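Nouvelles et récits courts | Logement, ville, voisinage

La clé du 22

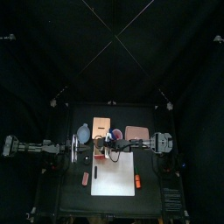
Deux bras au-dessus d'une table noire, un bol bleu pâle.

L'annonce disait : « Rue Murnach, numéro 22, appartement de 54 mètres carrés, lumineux, refait, cave, vue dégagée sur le canal. » Hajnalka Fülöp l'avait écrite elle-même, en mai, et elle en connaissait les trois mensonges. La vue était dégagée si l'on se penchait par la fenêtre de la cuisine. Le mot « refait » concernait la salle de bains. La cave existait, mais la clé était perdue depuis la mort de l'ancienne propriétaire, madame Castaño.

Elle arriva dix minutes avant l'heure. Elle ouvrit les volets, elle fit couler l'eau pour chasser l'odeur des tuyaux, elle posa ses papiers sur le rebord de la cheminée. L'agence Trindden demandait à ses employés d'allumer toutes les lampes. Hajnalka n'allumait que celle du couloir, car les autres montraient trop bien le plafond.

Le visiteur monta les quatre étages sans s'arrêter. Il s'appelait Svyatoslav Fedoruk, il portait une veste de pluie alors qu'il ne pleuvait pas, et il demanda la permission d'enlever ses chaussures.

— Ce n'est pas nécessaire, monsieur.

— Je préfère. On comprend mieux un plancher.

Il marcha donc en chaussettes, d'abord dans le salon, ensuite dans la chambre. Il ne regardait pas les murs. Devant la porte du placard, il s'arrêta et il appuya plusieurs fois avec le talon. Une lame se plaignit doucement.

— Elle est toujours là, dit-il.

Hajnalka chercha dans sa fiche une phrase qui pouvait servir de réponse. Elle n'en trouva pas.

— Vous connaissez l'appartement ?

— J'ai loué cette chambre. J'avais 22 ans, comme le numéro de la maison, et madame Castaño trouvait que c'était un bon signe. Je payais avec du retard. Elle notait mes dettes au crayon, à l'intérieur du placard, et quand j'avais payé elle les effaçait avec de la mie de pain.

Il ouvrit le placard. Le bois avait été repeint en blanc par l'entreprise Neliso, deux couches, la facture était dans le dossier. Il passa quand même la main sur la porte, à la hauteur où une petite femme peut écrire.

— Combien lui deviez-vous, à la fin ? demanda Hajnalka, et elle regretta tout de suite sa question, qui n'était pas professionnelle.

— Cent. C'était le dernier mois. Je suis parti très tôt le matin, pour ne pas la rencontrer dans l'escalier.

Dans la cour, quelqu'un traînait une poubelle. Hajnalka parla du chauffage, des charges, du syndic qui répondait rarement. Elle parla aussi de la fenêtre de la cuisine, et comme cet homme avait enlevé ses chaussures, elle lui dit la vérité : qu'il fallait se pencher beaucoup pour voir le canal.

— Je sais, dit-il. Il faut tenir le robinet avec la main gauche.

Il se pencha, la main gauche sur le robinet. Il resta ainsi un moment assez long. Elle voyait seulement son dos et la veste de pluie qui remontait.

Quand il revint au salon, il sortit de sa poche une clé plate, un peu noire, attachée à une ficelle.

— C'est pour la cave. Je l'avais emportée par erreur, avec le reste. Je ne peux pas acheter, madame. Je n'ai pas du tout cette somme. J'aurais dû vous le dire au téléphone.

Elle pensa à son directeur, à la fiche de visite avec ses 10 cases à remplir, à la ligne « intérêt du client ». Elle prit la clé. Elle était plus lourde qu'elle ne semblait.

— Vous voulez descendre avec moi ? dit-elle. Je n'ai jamais vu cette cave, et je la vends depuis le printemps.

Il s'assit sur la première marche de l'escalier pour remettre ses chaussures. Il fit le nœud deux fois. Hajnalka éteignit la lampe du couloir, ferma la porte et l'attendit.

Publié le 10 août 2018

7 partages | 3 commentaires

Recevez nos nouvelles par courriel : inscrivez-vous à la lettre mensuelle.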